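Search this site Go

Kitchen and Back Room Safety Check, Unit 27
Kowalczyk Tenants' Mutual
Checked by Eoin Nic Aodha, November 2020

Thank you for letting me in again, and for the tea, which was very good. I've kept to the order of the printed form as best I could, but you know me by now, the comments wander a bit. OK means carry on as you are. FIX means please do it before I come back. WATCH means I'd like you to keep it in mind and we'll talk about it next time.

1. Gas cylinder upright and on a firm base: OK
It stands on its base at the far end, and I gave it a gentle push and was happy with how it sat. Please keep it upright when you swap it too, even for the few minutes it spends waiting by the door.

2. Space around the cylinder: WATCH
It's right in front of the drawers, and I do understand, in a room this narrow everything has to be in front of something! But I'd like 12 inches clear on the side where you reach for the valve, and I'd rather you didn't keep anything in those drawers that you need while the stove is lit. Matches and lighters should live in another part of the house altogether.

3. Hose and regulator: OK
Soapy water on both joints, no bubbles. The hose is a Padex and the date printed on it is still good. Do write that date on the calendar, as it comes up quicker than you'd think (my own had gone over by a whole summer before my sister noticed).

4. Floor near the cylinder: WATCH
There's a reddish patch on the floor to the left of it. If it's a stain, warm water and a little dish soap first, and nothing stronger that close to the gas. If you ever put a mat down there, please get one with a rubber back.

5. Walkway: FIX
The middle is nice and open and I could walk straight down it. It's the edge by the stool that bothers me, where the green LONG JACK carton is sitting at an angle near the front leg, and there are a couple of dark odds and ends down by the legs as well. Carton onto a shelf or out with the recycling, whichever it's due for, and the small things into a drawer. You come through here in the early morning with the light off, you told me so yourself, and a box corner is exactly what a slipper finds.

6. Electric fan: FIX
I like the fan, and I like that you air the room. I don't like it up on the stool. A stool gets bumped, and a fan with weight at the top goes over easily. Could it have a place on the floor against the wall, or a proper bracket? The people at Nomau sell a plain one and will put it up for you if you ask nicely. There's also a white plastic bag behind it, and that should go somewhere else today, please. Thin plastic near the back of a fan gets pulled in before you've turned around.

7. Plugs and extension cords: OK
The Ustach power strip is rated for 2,000 watts and you're well under that. Fan and radio together are no trouble. Kettle and space heater together would be, so don't, not even in July when you tell me you'd never dream of it.

8. Buckets and basins: WATCH
No water left standing when I called, and I was glad of it, with the grandchildren visiting so often. The gray basin has a crumpled plastic bag hanging over its rim. Bags are best folded away up high, out of small hands, and then the basin can be rinsed and turned upside down when it's not wanted.

9. Towels and cloths: OK
The white towel is hanging straight down by the pillar, which suits me fine. If it ever migrates toward the burners, we'll have words.

10. Table: WATCH
The top is getting full, what looks like a bag with straps and such. Straps that dangle catch on hips and door handles, so tuck them in. Anything heavy or made of metal goes toward the back, against the wall.

11. Wall and floor tiles: OK
No loose ones underfoot that I could feel, and I did shuffle about quite a lot looking for them. They're slippery when damp, so mop at night and let them dry while you sleep.

Score: 95 out of a possible hundred, up on last time, and I was pleased to write it down. The two FIX items are half an hour's work between them, and I'd start with the fan.
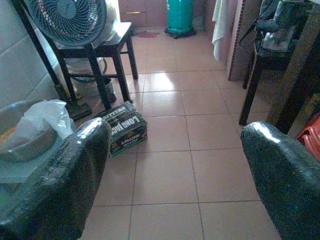
If lifting is hard on your back at the moment, leave the carton and the fan for me and I'll do them when I come by with the new smoke alarm. The alarm is on order, and it'll go on the ceiling just outside the door so that the toast doesn't set it off. Keep this sheet on the fridge with the others. And do ring me if you ever smell gas, but only after you've shut the valve, opened the window and gone outside.

Eoin

Recent check sheets and notes
Bathroom grab rails: what we look for
Changing a gas cylinder safely
Smoke alarm battery days
Winter heater loan list
Stairs, landings and loose carpet

Contact the office | © 2020 Kowalczyk Tenants' Mutual | Back to top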